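Kiltden 8 Kitchen Scale - User Guide

Section 3: Setting up and first use

3.1 Choosing a place for the scale

1. Stand the scale on a hard, level worktop. Do not use it on a cloth, a chopping board or a draining rack.
2. Keep it at least 52 cm from a hob or oven door.
3. Check that all four feet touch the surface. If the scale rocks, turn the front left foot until it is steady.

Note: Draughts from an open window can make the reading drift when weighing small amounts.

3.2 Fitting the batteries

1. Turn the scale over and slide the cover towards the back edge.
2. Fit two AAA batteries, matching the + and - signs inside the compartment.
3. Close the cover and turn the scale the right way up. The display shows all segments and then 0.

Caution: Do not press on the weighing plate while the scale is upside down. This can bend the sensor.

3.3 Weighing into a bowl

Any bowl may be used as long as it sits fully on the plate and does not hide the display. Lightweight plastic bowls are best for small amounts. 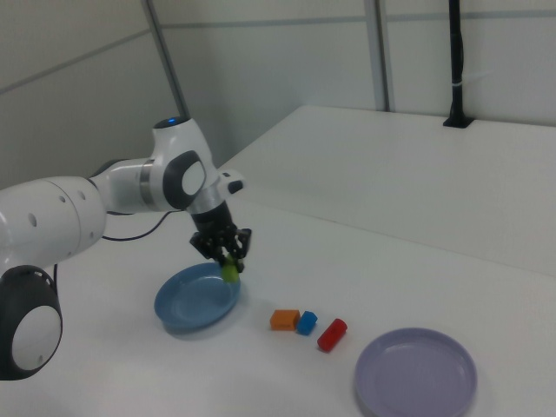
Page last changed: 1 June 2022

1. Press ON and wait for 0.
2. Put the empty bowl on the plate. A bowl of some 355 g is typical.
3. Press TARE. The display goes back to 0.
4. Add the first ingredient slowly, from just above the bowl. Dropping things in from a height gives a false peak and may set off the overload warning.
5. Press TARE again before each new ingredient.

Note: The scale turns itself off after 130 seconds without a change in weight. The tare value is lost when this happens - write down the reading first if you need to leave the kitchen.

3.4 Changing the units

Press UNIT to move between grams, ounces and millilitres. The millilitre setting is for water only. For milk or oil, use grams and the table in Section 6.

3.5 Error messages

Err - too much weight on the plate. Remove it at once.
Lo - batteries low. Replace both together.
UnSt - the scale cannot settle. Check the feet and go back to step 3 of 3.1.

If a message stays on the display after new batteries have been fitted, contact the Presport service desk with the number printed under the battery cover.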